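Unit 4: Setting Out a Play Kitchen Table
Notes for the second session, Early Learning Environments
Code 2905

Please read these notes before you come to class. They are about the table itself: what we put on it, where it lies and which words the children can practise with it. We use a plain white top, the Staltex one, so the colours of the toy food are easy to see.

Begin with one plate and one food item on it. In our room this is the grey plate with the red ketchup bottle. The small fruit goes beside the plate, with some space left between the pieces.
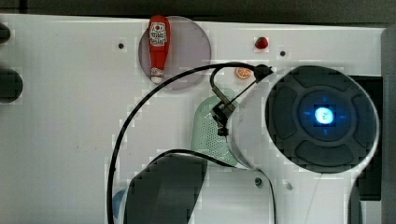
Notes by the unit tutor, 18 October 2020

A child who is learning the names of things needs to see each thing separately. If the orange slice lies under the bottle, the child will talk only about the bottle. I ask students to leave a hand's width between pieces — a child's hand, of course.

When the first words are known, add the larger kitchen things. A frying pan with a green spatula is good in one corner, and the green colander can go below the plate. Then you can practise "in", "on", "beside" and "next to". The blue bowl and the toy ginger root are a useful pair: the word "bowl" is easy, the word "ginger" is new for most children.
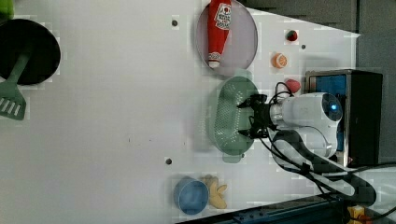
Keep the same places for at least one week. In my group in March I changed the table every morning, and the children spent the time searching instead of playing.

The toaster oven stands at the edge of the table, and its door should stay easy to reach. It is good for the words "open", "close" and "turn", and later for short sentences such as "The peach is near the oven".

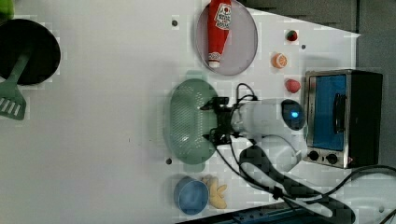
Unit tutor, Ursu College
Early Learning Environments

For homework, draw your own table from above and write 10 sentences a child could say about it. Bring the drawing to room 554.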